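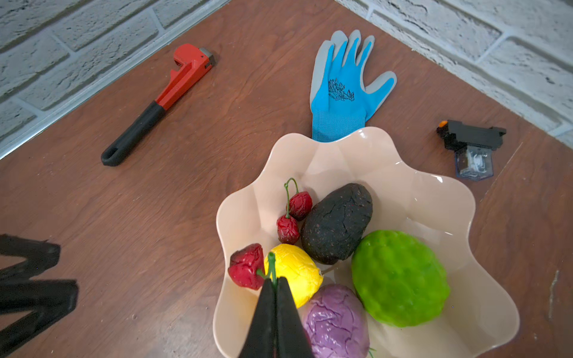

What the new taps cost us in water

Our water bill for the last quarter came in at 34 kilolitres. The one before it was 17. We hadn't filled a pool or had anyone staying, and the garden gets by on the tank from January onwards, so I went looking for a leak.

The first thing I did was read the meter at 10 pm and again at 6 am, with nothing running overnight. It had moved by 14 litres, so something was getting through, but that wasn't enough to double a bill. The toilet cistern was the obvious suspect. I put food colouring in it, waited half an hour and found blue in the bowl. A new washer from the hardware shop in Sandberg fixed that.

The rest took longer. In spring we'd replaced the kitchen and laundry mixers with Nolar ones, which I like, but they run a lot harder than the old taps. I held a bucket under the kitchen one and timed it. It was using nearly twice what I'd assumed. The aerators unscrew with a spanner and a bit of cloth so you don't mark the chrome, and the flow restrictors were still in the little plastic bag in the box. My fault.

While I was at it I replaced the hose fitting out by the side gate, which had been weeping since last winter. Thread tape, five turns, clockwise.

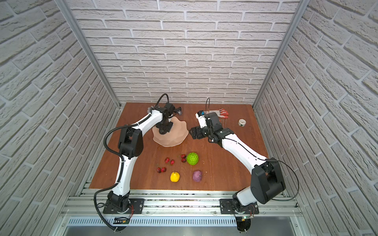
Brick-textured walls and a wooden top, two white arms.

The meter reads 3,905 as of this morning. I've written it on the inside of the pantry door and will check it again at the end of the month. If it's still running high I'll ring the plumber in Hatow and get the line under the driveway tested. The neighbours had theirs go a few years back and the rebate form took longer than the repair.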